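Trelico推“彩色桌面”整理法，省时说法尚待验证

Vumdale的办公整理公司Trelico二月起在Inadton推广一套桌面整理办法，主张把工作台上的常用小件和盒子统一换成橙色、蓝色等醒目颜色，并称这样可以少花时间找东西。公司给出的数字是：5张工作台试用2个月，总共省下80个小时。

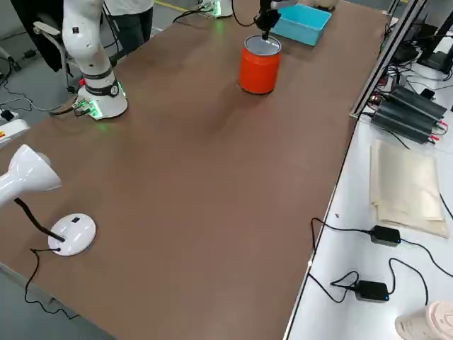

长桌上的橙色圆筒与浅蓝色塑料盒。

80个小时怎么算出来的，公司没有说明。负责推广的曾宗翰（Tsung-han Tseng）表示，数据来自使用者每天下班前自行填写的表格，试用前没有做过同样的记录。换句话说，能拿来对比的只有使用者的印象。

橙色放在浅色桌面上确实显眼，这一点没什么可争的。

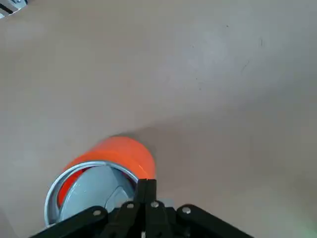
问题在于显眼值多少钱。整套服务每张工作台收费2,000元，内容包括换色、贴标签和一次上门摆放，盒子另计。在Shek经营小型工作室的麦欣怡（Hsin-yi Mak）看过报价后没有签约。“东西用完放回原处，灰色的盒子也找得到。”她说，“不放回去，什么颜色都一样乱。”她还提到，桌边的电线和插座才是她最头疼的，这套办法里一个字也没写。

曾宗翰回应说，线缆整理会列入下一版方案，何时推出未定。至于试用表格的原始数据，公司表示暂不公开。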